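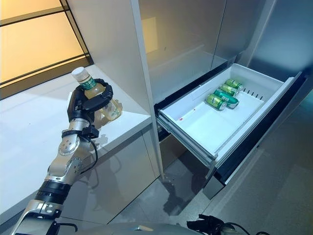

**Figure 1.** Bottle of pale yellow liquid held at the edge of a white countertop.

The quality of natural gas at an entry point is usually discussed in terms of its heating value and its water content, and much less in terms of the liquids which travel with it. In the Irkden distribution area these liquids became a practical matter after the new interconnection with the Plidivton transmission line was taken into service. Operators of the pressure reduction stations collect what gathers in the filter separators, and they judge it first by eye. A clear bottle is enough for this purpose, and a liquid which is pale yellow and lets the light through, like the one in Figure 1, would be entered in our scheme as class B, whatever its origin. The class says nothing about composition. It only tells how the liquid looks at the moment when it is held up.

### 3.2 Visual classes and laboratory results

We used four visual classes. Class A is colourless and clear, class B is yellow and clear, class C is yellow or brown and cloudy, and class D is dark, or contains solid particles that settle. The classes were taken over from an older instruction of the Rutent gas company, where class C was divided in two. We joined the two parts again because the station operators did not agree with each other on the border between them, and when the same bottle was shown to two operators the answers were often different.

In total 149 samples were classified at the stations and then sent to the laboratory in Patwary. Each sample had a volume of 100 ml. The samples were kept in closed bottles at 5 °C until the analysis, and the time between collection and analysis was written on the label. Samples with a damaged closure were not accepted, and they are not part of the number given here.

The laboratory separated the water phase from the hydrocarbon phase and determined the share of each. For the hydrocarbon phase, the boiling range was measured by gas chromatography. Compressor oil was identified by its heavy fraction, which does not overlap with the condensate of the Plidivton gas. Glycol from the drying unit was determined in the water phase only.

The agreement between the visual class and the laboratory result was good for classes A and D. Class A samples were mostly water with a small amount of glycol. Class D samples contained compressor oil together with iron oxide and iron sulphide from the pipe wall. For class B the picture is less simple. A yellow and clear liquid can be a light condensate, but it can be also a water and glycol mixture which has been heated too strongly in the regeneration unit and has changed its colour. By eye the two cannot be separated with confidence. Smell is helpful to an experienced operator, but we did not include it in the scheme for reasons of safety.

Class C was the most mixed group. In many of these samples the cloudiness was an emulsion of water in oil, and it disappeared when the bottle was left standing for 20 hours. After this time the sample would have received another class. For this reason the time of the visual inspection must be recorded together with the class, which was not done in the first weeks of the work. The early entries were kept in the data set, but they are marked separately and are not used in the comparison of the stations.

A seasonal effect was also observed. From October the amount of liquid collected at the two northern stations increased, and the share of class B increased with it. We connect this with the lower ground temperature along the shallow part of the line, where the heavier hydrocarbons condense before they reach the first separator. The stations in the south, which are supplied through the older pipe from Rutent, did not show the same change. Their filters were of a different type, however, and a direct comparison of the volumes should be made with care.

The consequences for the dew point specification at the Plidivton entry are treated in Section 4.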